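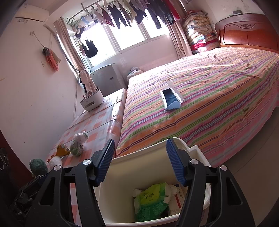
Does filtering out slow demonstrations help or hurt? Handheld gripper data, bedroom pickup

Asked by Leonilde Carvalho

I'm working on a policy trained on handheld gripper demonstrations in people's homes. The task is bedroom pickup: take a small item off a bed or the floor and put it in a bin. We have 638 demonstrations after throwing out the ones where tracking failed. Camera on the gripper, two fingers with grip pads, nothing else sensing contact.

The demonstrations vary a lot in length. Some people go straight to the item and drop it in. Others hover, change their mind, back off and come in from another side. My first thought was that the slow ones were noise, so I sorted by duration, dropped the slowest 195 and retrained with the same settings.

Result: on our 80 test trials the filtered model is faster on hard toys and boxes, as expected. It is worse on soft or crinkly things — plastic bags, wrappers, plush toys. It closes too early and comes up with nothing, then carries on to the bin as if it had the item. The unfiltered model does this much less.

Has anyone seen this? Is it just that I have less data now, or is duration a bad thing to filter on? I would like to write this up in August and don't want to claim something that is really a sample size effect.

Answer from Abílio Valente (accepted)

You have changed two things at once, so you can't tell from what you have. Train a third model with 195 demonstrations removed at random. Same seed, same number of steps, same test trials. If the random one also gets worse on bags and wrappers, it's data volume. If it stays close to the full model, it's the filter.

My guess is the filter. I ran into the same thing on a project called Flurnier, which was kitchen items and not bedrooms. People slow down for a reason. When I went through our slowest demonstrations, most of them were deformable objects, or items right up against something else, or a container that already had stuff in it and the person was looking for a place to let go. By cutting on total duration we had cut those cases out of training almost completely. The model never got to see a careful approach.

Before you retrain, label the removed demonstrations by object type. It takes an afternoon for 195. Compare the mix to the ones you kept. If plush toys and bags are a much bigger share of the removed pile, you have most of your answer and a table for the paper.

What worked for us in the end was trimming inside the demonstration:

Cut the idle time at the start, before the gripper moves.
Cut the time after release.
Leave everything between first approach and release alone, even if it is slow.

We only dropped a whole demonstration if the person gave up or restarted from scratch. That removed 33 in our case and the success rate went up a little on everything.

One more thing. "Carries on to the bin as if it had the item" is a separate problem. With one camera on the gripper the fingers block a lot of the view once they close, and a thin wrapper can look the same held or not held. Slow demonstrations often include a failed grasp and a second try, and I suspect that's where your full model is learning to check. Count how many of your slow ones have a regrasp in them.

Comment from Leonilde Carvalho: Thank you. I labeled them on Sunday. More than half of what I removed is soft items, and they are a small share of what I kept. Random removal run is going now. I hadn't thought about regrasps but there are a lot of them.

Comment from Leonilde Carvalho: Random removal came out close to the full model on soft items. So it is the filter. Will try the trimming next.

Answer from Joana Garcia

Agree with the above. If you need all objects at a similar speed you can also filter by duration within each object type, so you drop the slowest bags compared to other bags. You need the labels for that, and the groups get small fast. Also report results per room if you can. A bed with a lot on it and a bare one shouldn't be averaged together.

Answer from Italo Sala

just collect more data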